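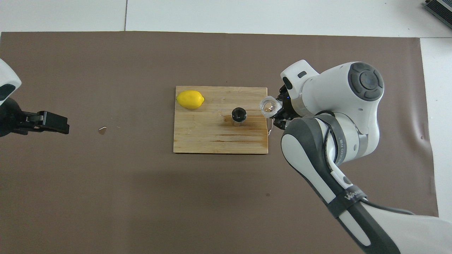

Dark patch on wood cutting board, how to get it out?

Posted by Saimi Kettunen
Light wood board, pretty plain, got it in August. Left side still looks fine. Right side has a darker tan blotch that wont budge, plus a brown streak running along the grain near the edge. I mostly do lemons on it, sometimes tea bags get dumped there (yes I know). Tried dish soap twice. Tried a scrub pad. Nothing. It sits on a big brown mat on the counter so no idea if the mat has anything to do with it. Can I sand this or is it going to ruin the board? Also is it safe to keep using? Need it for Sunday if possible.

Heikki Laaksonen
Tea, probably. Or water sitting under something. Try the easy stuff first: coarse salt, half a lemon, rub with the grain, leave it ten minutes, rinse, stand it on edge overnight. Do the whole board, not just the spot, otherwise you get a pale circle and that looks worse.

If its still there, sand. 105 grit is no good, way too scratchy, I wrecked one of mine like that. Start at 120 and finish at 220. Wipe it down with a damp cloth between, the grain comes up fuzzy, let it dry, sand again. Then mineral oil, food grade, two coats. Not olive oil, goes sticky and smells.

Safe to use, yes, if its only color. Soft or smells off, toss it. The streak along the grain could just be the wood btw. Mine has one, been there since day one. Check your old pics before you spend an afternoon on it.

About the mat, lift the board and feel underneath. If its damp under there thats your problem. Dont store it flat.

Prunano
had the same thing, bleach did not work for me and the board smelled for a week. just flipped it over and use the other side now lol

Saimi Kettunen
Ok underside was a bit damp, oops. Salt and lemon tonight, will sand Saturday if I have to. Didnt even think of fliping it. Thanks both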